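23 July 2026
By Nandini Kurup
Posted in: Student Work > Final Year Reports > Robotics Software

Handle Estimation and Grasp Ordering for Mugs on a Shared Tray: Project Report

Summary

This report sets out the work carried out for the final year project on planning software for a two-arm table-top robot. The aim was to write a module that decides which mug on a crowded tray should be lifted next, which arm should lift it, and from which side the gripper should approach. The module is named Clumlow. It sits between the perception code already in use at the Stirkside laboratory and the motion planner, and it can be run without changes to either. The project began in October and was supervised within the Department of Computing at Revutthorpe.

1. Background

The laboratory's earlier software treated each mug as a plain cylinder. This was adequate when mugs were set well apart, but it ignored the handle. Where mugs stand close together, the handle decides a great deal: it may block a neighbouring object, or it may offer the only place where two fingers can close. The earlier software also took objects strictly in order of distance from the arm base, which led to plans that the motion planner then had to reject.

The task chosen for study was the clearing of mugs from a tray. Mugs differ in colour and finish, they may be upright or upside down, and they may be stacked. Each of these conditions places a different demand on the perception code.

2. System design

Clumlow is made up of three processes which pass messages to one another.

The first takes the outlines produced by the perception code and fits a body and a handle to each. Where no handle can be found, the mug is marked as unresolved and is not offered for grasping until a closer view has been obtained.

The second builds a graph of which objects obstruct which others. An object resting on top of another must always be taken first. Objects standing side by side are joined by a weaker link, which may be overruled if the free gap is wide enough for one finger.

The third scores each possible grasp for each arm and returns an ordered list. The two arms share a single list, and a region of the tray may be reserved by only one arm at a time. The reservation is released when the arm reports that its wrist has left the region — an earlier version released it when the gripper opened, and this was withdrawn after testing in simulation.

3. Views used by the module

Two kinds of view are supplied to the software. A fixed camera gives the layout of the whole tray and is used to build the graph. A camera at the wrist gives the closer view and is used to correct the handle angle before the final approach. The two are joined by a calibration step based on a method written up by an earlier student, referred to in the laboratory as the Bognár procedure. 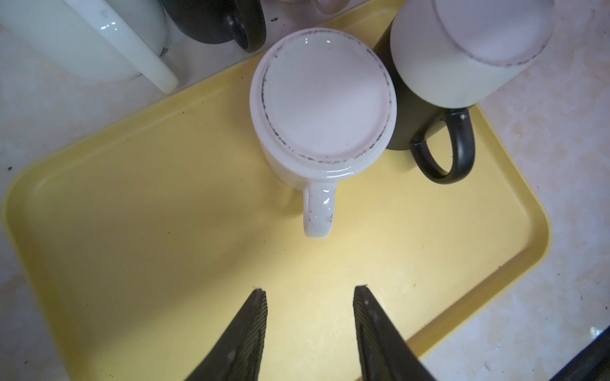
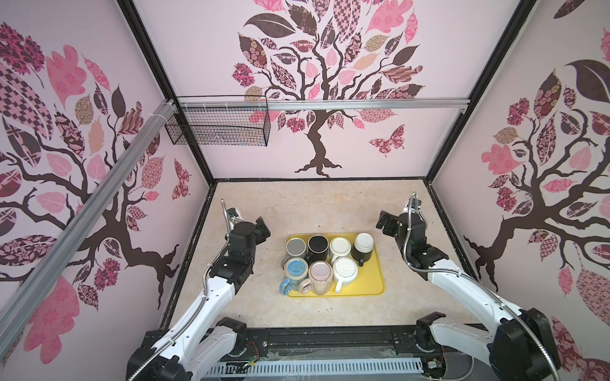 First, an upturned white mug from the wrist camera, with the gripper fingers pointing toward its handle; second, the enclosure from the fixed camera, with seven mugs on the yellow tray.

The correction step compares the handle angle from the fixed view with the angle from the wrist view. If they agree to within 5 degrees, the wrist value is accepted and the approach continues. If they do not, the arm holds its position and the handle is fitted again. A second disagreement returns the mug to the unresolved list, and the next entry is attempted.

4. Testing

The ordering process was tested first on 1000 simulated layouts, of which 700 included at least one stack. Every layout was generated from a stored seed so that a failure could be replayed. The most common fault in the early tests was a loop in the graph, in which each of two mugs was recorded as obstructing the other. The module now breaks such loops by dropping the weaker link and writing a warning to the log.

A further set of 50 recorded layouts was then used to examine the fitting process. Dark, matt mugs gave the most trouble. Where a black handle lay in front of a black body, the outline was often returned as a single shape, and the fitted handle was too short. Glossy white mugs produced a different fault, in that bright reflections were at times read as an edge. A limit on brightness reduced the second fault. The first remains only partly solved.

Upside-down mugs required a separate rule. The foot of the mug is narrower than the rim in most designs, and a body fitted from the foot alone is therefore too small. The module now widens the body by a fixed margin whenever the foot is uppermost.

5. Limitations

The module assumes that the tray does not move while a plan is being carried out. It makes no use of weight, and it has no means of telling whether a mug holds anything. Stacks of more than two are accepted by the graph but have not been tested outside simulation. The scoring weights were set by hand, and different weights may be needed for other grippers.

6. Further work

Three tasks are recommended to any student who takes up the code. The outline of dark handles should be improved, possibly by the use of depth readings from the wrist. The reservation of tray regions should be made finer, as the present regions are large and one arm is often left waiting. Finally, the log format should be brought into line with that of the motion planner — at present the two must be matched by hand, using the time stamps in each file.

The source code, the stored seeds and the calibration notes have been placed in the department's project archive under the name Clumlow. Requests for access should be made through the Stirkside laboratory.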